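Talamar Grasp Transfer Study: Frequently Asked Questions

This page collects questions received since the December preprint. It covers the method, the demonstration data, the evaluation and the released files. Section numbers refer to the preprint.

Last revised January 16, 2021.

General

What does the study test?

The study tests whether a grasp policy trained only on demonstrations made with hand-held grippers can be run on a fixed two-arm cell without any demonstrations collected on the cell itself. The policy is called Revby. The cell is called Femska. Talamar is the name of the project as a whole and of the data release.

What is the main result?

Revby completed 50 of 60 evaluation trials on held-out parts. The same network trained without the contact-phase loss described in Section 4 completed 16 of 60. Both were trained on the same 2,000 demonstrations, with the same image encoder and the same number of training steps.

Is this a claim about general manipulation?

No. The task family is narrow: pick up a rigid part with one or two parallel-jaw grippers, reorient it, and place it in a fixture. Soft parts, cables and parts with free-moving joints were excluded. The preprint makes no statement about them.

Why hand-held grippers instead of teleoperation?

Teleoperation on Femska was tried first. Operators took much longer per demonstration, and the motions near contact were hesitant. With a hand-held tool the operator feels the part through the linkage, and the closing motion is smoother. Collecting by hand also leaves the cell free for evaluation. The cost is a kinematic gap: a person can reach poses that the arms cannot. Section 3.2 describes the reachability filter that removes those demonstrations before training.

Demonstration data

What counts as one demonstration?

One demonstration is one continuous recording from the first motion toward the part to the release of the part in the fixture. Recordings in which the part was dropped and picked up again are kept but flagged. They were not used for the results in Table 2. The 2,000 figure counts unflagged demonstrations that passed the reachability filter.

What signals are recorded?

Each record contains the wrist-view video from each tool, the estimated six-degree-of-freedom pose of each tool, and the jaw opening. There is no force or torque channel. Contact is inferred from the jaw opening: when the commanded opening continues to fall and the measured opening does not, the record is labeled as in contact. The labeling rule has one threshold, and it is listed in the appendix.

Which parts are hardest?

Glossy curved parts. A painted steel disc has two properties that work against the method. The reflections move with the viewpoint, so visual features on the face are unstable from one step to the next. The face and the rim also lie on different surfaces, so the two jaws meet the part at different angles and the pads deform unequally. The policy has to hold the closing direction steady while the visual evidence for it is changing. 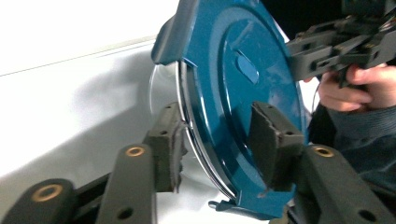
Melquiades Cuautle wrote in to disagree with this answer: the reflections are a side issue, in his view, and the real difficulty is that a curved rim gives the jaw a line of contact where a flat part gives it a patch. A matte disc of the same shape should fail just as often. He asked whether anyone had separated the two effects.

They have been separated in part. A subset of the training parts was sprayed with a matte coating and recorded again with the same operators. Offline pose error before contact fell on the coated parts. Offline pose error after contact did not change by an amount the test could detect. This supports the line-contact explanation for the phase after the jaws close, and leaves reflections as the likelier cause of approach errors. The coated parts were not part of the closed-loop evaluation, so the question is still open for success rate. The wording in Section 6 will be changed in the next version.

Does pad wear affect the data?

Yes. The foam on a contact face compresses and tears with use, and a worn pad gives a different jaw reading on the same part than a new one does. The effect is small on flat parts and larger where an edge presses into the foam. Wear was not logged in the first collection round. In later rounds the jaw opening on a reference block was measured at the start of each session, and the difference was stored as an offset. The loader applies the offset when it is present. Records from the first round have no offset and are marked accordingly.

Should worn pads be replaced before collecting?

For a small data set, yes. For a large one, some variation in pad condition appears to help. A policy trained only on new-pad records did worse on Femska once the pads on the cell had aged. The comparison was run once, with one seed, and should be read with that in mind.

How are two-tool demonstrations aligned in time?

Each tool has its own clock. The clocks are synchronized at the start of a session by a short motion in which the tools are held together and rotated. The offset is found by cross-correlating the angular velocity traces. Sessions in which the correlation peak is ambiguous are rejected -- this was the most common reason for discarding a full session.

Method

What is the contact-phase loss?

It is a weighting on the action loss. Before contact, position and rotation errors are weighted equally. After contact, errors along the jaw closing axis are given more weight, and errors along the other axes are given less. The weight moves between the two settings over a short window centered on the labeled contact time. Nothing else in the training objective changes.

Why not predict contact as a separate output?

That version was tested and is reported as ablation C. It performed between the two main variants. When the contact prediction was wrong, the policy switched behavior too early and pushed the part off its support. The weighting approach has no switch at run time, so this failure does not arise in the same form.

What is the relation to Arnaud?

Arnaud is the pose estimator. It takes the wrist video and inertial data and returns the tool trajectory. It was developed earlier for a different project and used here without retraining. Arnaud loses track when a large reflective part fills most of the view and leaves few background features. Affected segments are detected by the residual and interpolated if short. Records with long affected segments are dropped.

Do the two grippers share one policy?

Yes. One network receives both wrist views and outputs both tool motions, expressed relative to the current tool poses. For single-gripper tasks the second view is masked. A version with two independent policies was able to pick parts up but failed at handover, where each gripper waited for the other or both opened together.

Evaluation

How were the 60 trials arranged?

The held-out parts and start poses were fixed before evaluation and presented in a shuffled order. The two variants were run on the same list. The operator resetting the cell was not told which variant was loaded. A trial was counted as complete only if the part was seated in the fixture and both grippers had released it.

What were the failures?

For Revby, most failures were rotations of the part in the jaws after a correct grasp. The remainder were missed approaches. For the variant without the contact-phase loss, the most common failure was the part slipping out as the jaws closed. Trials stopped by the cell's safety limits are counted as failures in both cases.

Was there any tuning on Femska?

The camera exposure and the maximum joint speed were set on the cell using parts from the training set. No network weights were changed. The speed limit is lower than the typical speed in the demonstrations, and actions are rescaled in time to match.

Released files

What is in the release?

The filtered demonstrations, the flagged demonstrations in a separate folder, the loader, the training configuration for each row of Table 2, and the evaluation list with start poses. Raw session recordings are not included. Evaluation video is included for every trial, failures as well as successes.

Are drawings of the hand-held tool included?

Yes, for the linkage, the fingers and the handle. The drawings match the second hardware revision. The first revision had more play in the link joints, and its jaw readings are noisier. The hardware revision is stored in the header of each record.

Can demonstrations from a different tool be added?

Yes, if the jaw opening is measured and the camera position relative to the fingertips is known. The loader expects the tool frame to be centered between the pads with the first axis along the closing direction. A mismatch in this convention will not raise an error. Training will run normally and the resulting policy will close the jaws in the wrong direction, so check a few records with the viewer first.

The loader stops with a missing offset warning. What should be done?

The warning is expected for first-round records. Set the offset policy to "ignore" in the configuration file to continue. To reproduce Table 2 exactly, leave it at "ignore" for all rounds; the published runs were trained before the offsets were added.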